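Aug 13, 2023

Entry for the Useck wallpaper paste work. Sunday, so the workshop is quiet and I can write at normal length. Last week I only left short notes and two colleagues told me they could not follow them, so now I try to do it properly.

## Where we are

The question is still the same one as in March: why does the printed paper from the Inum rolls open at the seams after it dries, when the plain lining paper from the same supplier does not. I had three ideas in March. The first one (bad paste) I have given up. The second one (the paper grows too much when it takes water) is now my main one. The third one (we press the seam too early) is maybe also true, but it is a smaller effect.

I soaked strips of both papers this morning. Each strip was cut to 400 mm across the roll and left with paste on the back, folded on itself, in a plastic bag. The printed one grew 2 mm. The lining paper grew so little that I could not read it with the steel ruler, and I don't want to write a number that I did not see. I repeated with strips cut along the roll and there neither of them moved. So the growth is across, as the books say, and it happens in the printed paper much more.

If I hang it before it has finished growing, it finishes on the wall, and then it shrinks back when it dries. The seam opens. This explains also why the short panels in the hallway test were better than the tall ones: I pasted all of them at once and the short ones simply waited longer in the queue. I did not think about this in March and I should have.

## Paste

I mixed the cellulose paste fresh. Water first, then powder slowly, stirring all the time in one direction. I left it to stand, stirred again, and there were still lumps, so I pushed it through the old kitchen sieve. Please wash the sieve when you use it, it was stiff with old paste from somebody.

The water here is hard. I kept one bucket with tap water and one with filtered water and marked them on the handles. Until now I see no difference in how the paste spreads. The one with filtered water looks more clear, but I would not build anything on this.

The Jõgi paste (the ready one, white tub) is too heavy for this paper. It holds very well, but it leaves a shine when it comes out on the face, and you can't wipe it off the dark parts of a print without rubbing the ink. I put the tub back on the low shelf. Use it for vinyl only.

## Pattern

Large leaf prints are difficult in the corners. With a small pattern you lose a little in the corner and the eye forgives it. With a palm frond the eye follows the stem, comes to the corner, and wants it to continue on the other side. I tried to think if it is better to start from the middle of the back wall or from one corner. My opinion today is the middle, so that the loss is equal at both sides. But the drop has to be planned on paper first, with the repeat drawn in, and I was lazy with this on the first try.
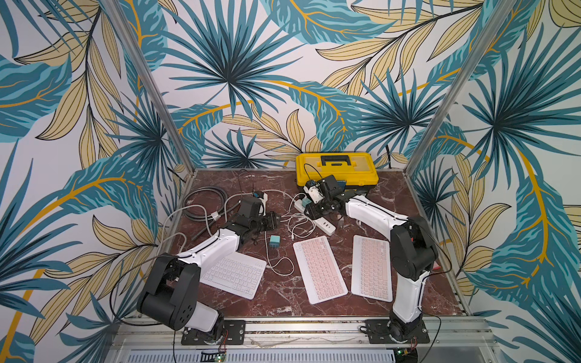 *Tropical leaf print on three walls, with metal posts at the corners.*

The next thing is the off-white ground. On a pale ground every open seam makes a line, and the line has the color of what is behind it. For the next panels I want to tint the wall under each seam with thin emulsion before hanging. The Onadcombe house people do it with their old papers, I read it in their leaflet, and they use a strip as wide as a hand. I think half of this is enough for us, but I will start with their width and go down later.

## Cutting

New blades only. I know I write this every time. A blade which cuts dry paper well can still tear a wet one, and the torn edge is white and furry and no roller will hide it. I changed the blade after every long cut today and had no tears. I also tried the scissors for the ceiling end, crease first with the back of the blade, then peel down, cut, and brush back. It is slower but I trust my hand more.

## Cost, so that I don't forget

The quote for the full job came as 3,688, and this is with the lining paper. Without lining it would be less by 1,000. I don't recommend to skip the lining. The plaster in the second room takes water very fast in some places and not at all in the others, and the printed paper would show this.

## To do

- Soak new strips and measure every few minutes, to find when the growth stops. Write the soak time on the back of each panel in pencil.
- Size the test board again, the left half is still too thirsty.
- Draw the pattern repeat at scale before cutting anything more from the Inum roll.
- Ask Useck if the next rolls can be from the same batch. The greens are a bit different between batches and it shows in daylight - under the lamps I could not see it.
- Buy a seam roller with a soft wheel. The hard one polishes the print.
- Check the humidity paper by the door, it has not changed color for a week and I think it is dead.

The soaked strips are drying on the line near the sink. Please leave them there until I have measured them again.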